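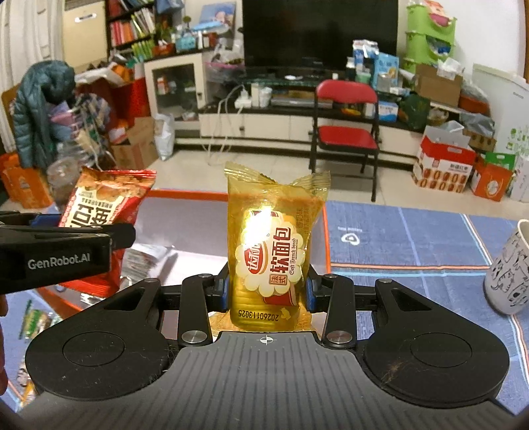
January, Bistby handheld set, notes from the afternoon

Started 2:15 pm. Task is snack sorting, two hands, one item per hand. Target for the set is 200 clean demos on packaged food before we move on to cups.

Soft bread in film is the slow one. Close too fast and the bread squashes before the jaws stop, and then the width reading is useless for training. Went to a slow close with a short hold before the lift. Demo 316 is a good reference for the speed I mean.

Glare on shiny wrappers still bothers the tracker. Lowered the lamp and it helped a little. Cleaned the lens between blocks.

Left and right clocks drifted again after the battery swap. Re-synced and threw out 2 demos. Everything before the swap is fine — checked against the Prunano log.

Stiff bags: grip by the body, leave the crimped end alone. Vultdale people were pinching the end and their policy learned to do the same.

To do
relabel folder 1031, it has bread and crackers mixed
ask Londoño for spare jaw pads
try left hand first on the next block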